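스콜트빌 지역 소식지 말뭉치 (Skoltville Newsletter Corpus)

버전 2 안내문

개요

이 자료는 스콜트빌과 인근 보다브데일(Bodavdale)에서 발행된 주민 소식지를 옮겨 적은 텍스트 모음이다. 수록 호수는 모두 232호이며, 발행 주체가 다른 여섯 종의 소식지에서 가져왔다. 방언 어휘 조사와 지명 표기 변화 연구에 쓰려고 만들었고, 문서 분류나 개체명 인식 실험에도 쓸 수 있다.

전사와 교정은 Ragnheiður Bergmann이 총괄했고, 지명 색인과 메타데이터는 Kausar Lodhi가 작성했다. 문의는 저장소의 이슈 게시판에 남기면 된다. 메일로 온 문의는 답이 늦을 수 있다.

구성

texts 폴더에는 호별로 하나씩 UTF-8 텍스트 파일이 들어 있다. 파일 이름은 소식지 약칭, 권, 호 순서로 붙였다. 약칭 목록은 titles.csv에 있다.

meta 폴더에는 issues.csv와 places.csv가 있다. issues.csv는 호별 서지 정보이고, places.csv는 본문에 나온 지명과 현행 표기를 짝지은 표다. 표의 열은 여덟 개이며 열 이름은 전부 영문 소문자다.

pages 폴더에는 쪽 단위로 나눈 텍스트가 있다. 쪽 경계는 원본 인쇄물을 따랐다. 한 기사가 여러 쪽에 걸치면 기사 번호를 반복해서 적었다.

전사 원칙

맞춤법 오류는 고치지 않았다. 인쇄 과정에서 글자가 빠진 것이 분명한 곳은 대괄호 안에 복원한 글자를 넣었다. 읽을 수 없는 글자는 글자 수만큼 물결표를 적었다. 줄 끝에서 하이픈으로 나뉜 낱말은 붙여 썼고, 원래 하이픈이 있는 합성어는 그대로 두었다. 둘을 구별하기 어려운 경우에는 같은 소식지의 다른 호에 나온 표기를 따랐다.

광고는 기사와 따로 표시했다. 광고 문구도 전사했지만 전화번호와 개인 주소는 지웠다. 부고와 결혼 소식은 본문에 남기되, 생존해 있을 가능성이 있는 사람의 이름은 머리글자로 바꾸었다.

사진과 도판은 배포본에 넣지 않는다. 본문에서는 그림이 있던 자리에 줄을 비우고, 쪽 머리나 쪽 바닥에 적힌 권호와 쪽수는 원본에 놓인 순서대로 남긴다. 그래서 문장 사이에 권호 표시가 끼어드는 곳이 있다. 기사 본문만 필요하면 strip_folio 스크립트를 먼저 돌리는 것이 좋다.

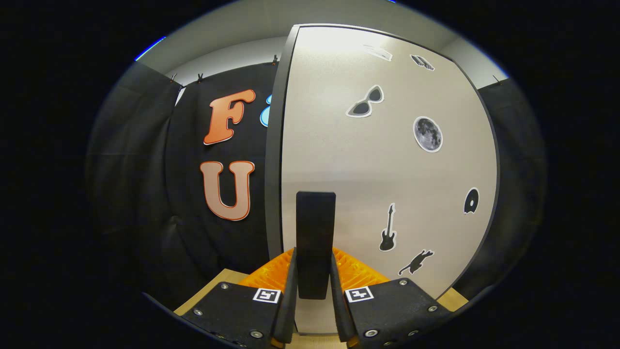
제8권 제2호 | 6쪽

권호 표시의 형식은 소식지마다 다르다. 가장 흔한 것은 권, 호, 쪽을 한 줄에 적은 것이고, 쪽수만 가운데에 적은 것도 있다. 룬데르(Lunder) 교구 소식지는 초기에 권 번호 없이 통권 번호만 썼다. 이 경우 issues.csv의 volume 열은 비어 있다. 통권 번호는 serial 열에서 찾을 수 있다.

알려진 문제

비드(Hviid) 인쇄소에서 찍은 호는 다단 편집의 단 간격이 좁아서 초판 자동 인식 때 옆 단의 문장이 섞였다. 버전 2에서 대부분 손으로 바로잡았지만 행사 일정표와 경기 결과표에는 아직 오류가 남아 있다. 표의 숫자를 통계에 쓰려면 원본과 대조해야 한다.

보다브데일 쪽 소식지는 8월 호가 없는 해가 많다. 여름에 발행을 쉬었기 때문이며 자료가 누락된 것은 아니다. 반면 스콜트빌 쪽은 합본호가 섞여 있다. 합본호는 파일 하나로 처리했고 호수를 셀 때도 하나로 셌다.

같은 기사가 두 소식지에 나란히 실린 경우가 있다. 제목만 다르고 본문이 같은 경우도 포함해서 중복 기사를 지우지 않았다. 중복 여부는 기사 머리의 dup 항목에 적혀 있다. 학습용과 평가용으로 나눌 때 이 항목을 확인하지 않으면 같은 글이 양쪽에 들어간다.

지명 표기에도 주의가 필요하다. 농장 이름과 사람의 성이 같은 경우 places.csv에서는 문맥상 장소로 쓰인 것만 골랐다. 판단이 갈린 항목은 note 열에 uncertain이라고 적었다.

권장하지 않는 용도

인구 통계를 추정하거나 특정 집안의 내력을 확인하는 용도로는 권하지 않는다. 소식지는 편집자가 받은 원고를 실은 것이어서 마을별 분량 차이가 크다. 머리글자로 바꾼 이름을 다른 자료와 대조해 복원하는 일은 이용 조건에 어긋난다.

이용 조건

비영리 연구와 교육에 자유롭게 쓸 수 있다. 본문을 길게 인용할 때는 소식지 이름과 권, 호, 쪽을 함께 적는다. 가공한 자료를 다시 배포할 때는 변경한 내용을 별도 파일로 밝히고 이 안내문을 함께 넣는다.

변경 내역

버전 2: 다단 편집 호 재교정, dup 항목 추가, places.csv의 현행 표기 갱신. 파일 이름의 밑줄을 하이픈으로 바꿈.

버전 1: 최초 공개. 쪽 단위 텍스트 없음.

인용 표기

Bergmann, R., Lodhi, K. 스콜트빌 지역 소식지 말뭉치, 버전 2.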